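Stodier Help Desk
Ticket 758
Product: Medve dehumidifier, hose drain version
Subject: Shuts itself off in the night, tank light on, tank not full
Status: Solved

Opened in May by customer, Clorkbridge

Hello, and thank you in advance to whoever picks this up. I have read the manual front to back and the help pages too, so I hope you won't mind if I go into some detail. I'd sooner tell you too much than have you write back asking for it.

We have had the Medve since last fall and up to now I have had nothing but praise for it. It lives in the back bedroom, on the north side of the house, which has always been the damp one (the Turidden creek runs behind our lot, and when the creek is up you can smell it in the closets). Before we bought the machine I was losing shoes to mildew every spring, and a good leather suitcase too, which I still feel bad about.

The trouble started this month. I set the machine going before bed, and when I get up it's silent, with the little tank light glowing. The manual says the light means the tank is full. But I have the hose attached, so there should hardly be anything in the tank at all, and when I pull it out there is maybe a cupful in the bottom. I push the tank back in, the light goes off, the fan starts up again and everything is lovely until the next night.

Things I have tried so far:

Emptied the tank and wiped it dry. No change.
Cleaned the filter under the faucet and let it dry overnight. It was pretty furry, I'll admit, but no change.
Turned the machine off at the wall for 8 hours, as your help page suggests. It ran fine that evening and then quit again before morning.
Moved it away from the wall, in case it wasn't getting enough air. No change, and now I bark my shin on it. 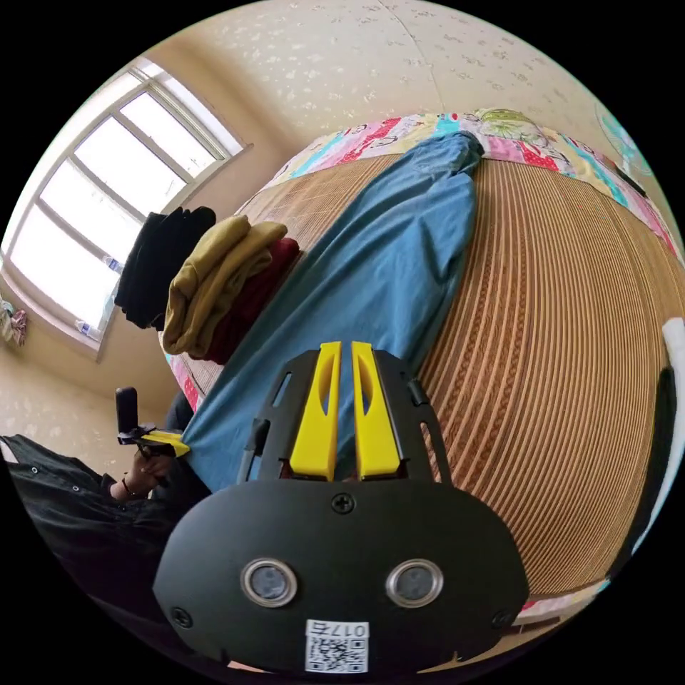 I should also say that the room itself feels fine during the day. The closet door has stopped sticking, which is how I judge these things, and the window only fogs up in the bottom corners. It's just the nights. My own guess is that the float in the tank is going bad, but I'm no expert and I don't want to order a new tank if it's something simpler. The machine is set to the middle fan speed with the target on the dry side, and the hose goes through the wall into the laundry room and down to the floor drain.

Second note from customer, same evening, 9:40

Sorry to add to my own ticket. I stayed up to watch it, with a cup of tea and a crossword, because it was bothering me. For the first couple of hours it ran just as it should. Then I heard a sort of gulping noise from the hose, and a while after that the light came on and it stopped. I put my ear to the hose and couldn't hear anything running. I don't know if the gulping means something to you, but it's the first time I've heard it, probably because I'm usually asleep by then!

I did one more thing before I gave up for the night, which was to switch the fan to the highest setting to see if it would quit any sooner. It did. So it seems the harder it works, the faster it gives up, if that helps any. I have put it back to the middle speed for now and left the bedroom door open.
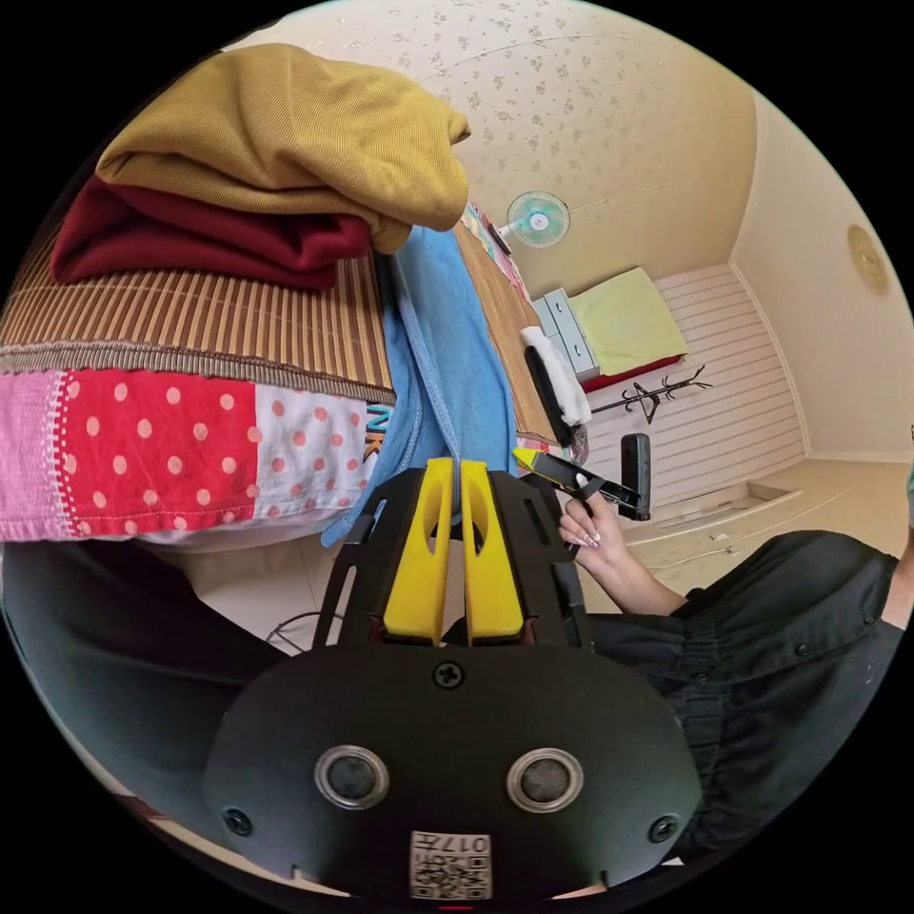

Stodier Support replied that the gulping was the most useful clue in the ticket, and asked for the hose to be looked at before anyone ordered a part.

The reply in full:

Thank you for such a careful write-up, and please never apologize for the detail. A bad float usually turns the light on right away or not at all. When the machine runs well for a while and then stops, it's more often water backing up. Could you please check the following?

1. Follow the hose from the back of the machine all the way to the drain. It has to slope down the whole way. A low spot followed by a rise will hold water, and the water then comes back into the tank.
2. See if the far end of the hose is sitting under water in the drain. If it is, air can't get out, and you will hear gulping.
3. Take the hose off at the machine (keep a towel handy) and run warm water through it over a sink. Slime builds up inside, mostly in warmer weather.

If all three look good, we will talk about the float. The tank is still under warranty, so there would be no charge either way.

Third note from customer

Well, you had it. The hose was fine behind the machine and fine through the wall, but on the laundry room side it had slid off its hook and was lying along the floor, then climbing up over the lip of the drain. The rise was no more than 2 inches. I'd never have thought it could matter, but I lifted it up and a good long slug of water came out, along with something gray that I won't describe before anybody's lunch.

I think I know when it happened, too. We had the dryer pulled out at the beginning of May to get at the vent, and the hook is right behind it.

I rinsed the hose until it ran clear, hung it back on its hook and trimmed off the extra length so it ends just above the drain. The Medve ran all night and was still humming when I got up. The tank was bone dry. I'm going to give it a few more nights before I call it 100 percent cured, but I feel pretty good about it.

One small suggestion for the manual, if you take them. The page about the tank light doesn't mention the hose anywhere, and the page about the hose doesn't mention the tank light. A line on either page would have saved me a filter washing and a bruised shin.

Closing note, Stodier Support

Glad to hear it. We have passed the manual suggestion along. Please rinse the hose again at the end of summer. We will leave the ticket open through the end of the month in case the light comes back.

Update from customer: no light since. Please go ahead and close it, and thank you again.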